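Why Did the Robot Stop? A Story About Slippers

By Matvii Tymoshchuk
May

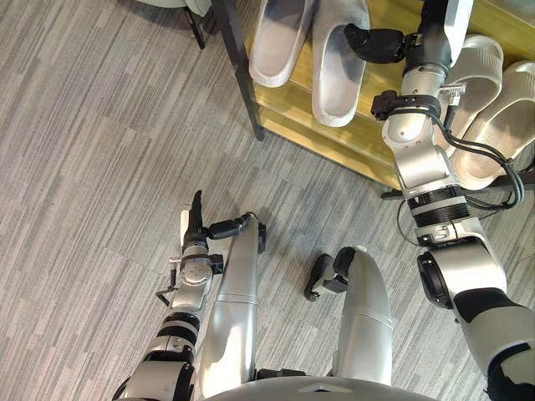

Trekar is a robot that learns to do small jobs in a house. One of its jobs is to take a slipper from a shoe rack and put it back straight, next to its partner. For you this is very easy. You do it while you think about breakfast.

For Trekar it was going well, until one morning it stopped. The hand had closed on a gray slipper, and then the whole arm became still. A red message came on the computer: "Right wrist, force too high."

What is force? Force is a push or a pull. When you press your thumb on the table, you make a small force. Trekar has a sensor in its wrist which feels such pushes, and it sends the number to the computer 100 times in every second.

The people who work with Trekar made a rule for it. If the push is too big, stop. The robot does not ask why, it stops first. Maybe the hand is pressing on a shelf. Maybe it is pressing on somebody's fingers! The robot cannot always know which one.

So what did go wrong? Osvaldo Furtado, the engineer, read the list of messages that the robot writes for itself. In message number 594 he found the answer. Trekar believed that the shelf was 2 centimeters lower than it really was. The hand went down to the place where the robot expected the shelf, but the shelf came earlier. The fingers pushed on the wood, more and more, and the rule did its work.

Why did it believe a wrong thing? The day before, the rack was moved to a different place, and the robot was not told to measure again. It used the old numbers. You can try this yourself. Close your eyes and walk to your bed after your brother has moved it. (Walk slowly, please.)

Now Trekar measures the shelf each time before it begins. Osvaldo also made the hand go slower for the last part of the way down. It moves now at 80 percent of the old speed.

If you meet a robot that has stopped, do not touch it and do not pull the thing from its hand. A stopped robot can start again. Call an adult who knows how to switch it off.

Comments

Teixeira family: My son asks if the slipper was broken.

Matvii: No, the slipper is fine.

Class 3, Vevier School: We tried the walk with closed eyes. Two of us found the wall.

Contact | © Celton Kids | Back to top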